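Comparing Two Grippers on Soft Goods
Illalus Automation Laboratory, Bench Procedures

This procedure sets out how staff compare the Landeg and Zuvwood grippers when handling cloth. It applies to any arm on which both models can be fitted.

Step 1. Fit the first gripper and run the arm through its full travel at low speed. Select one piece of knit fabric and keep it for the whole comparison. Crumple it by hand before each trial.

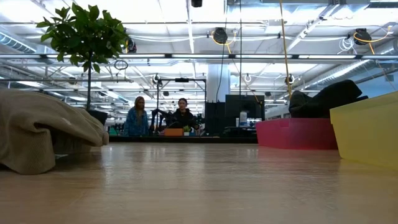

Should the fabric be folded between trials?
Leave it unfolded. A neat stack presents the same edge every time and hides differences in how the fingers close on loose material.

Step 2. Record 200 pick attempts with each gripper. Log a pick as complete only when the cloth is held clear of the surface for 14 seconds.

Step 3. Review the wrist camera view before changing grippers. The fingertips and the cloth must both be visible with the fingers open. 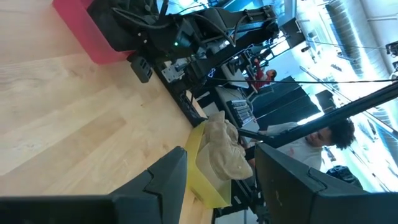 If either is hidden, adjust the camera bracket and discard the trials recorded in that position. Settings for closing force must remain the same for both grippers.

Step 4. Enter the results in the Wadton comparison sheet. A gripper that completes fewer than 70 percent of its picks is returned for new finger pads and tested again. Completed sheets are kept with the maintenance record for the arm.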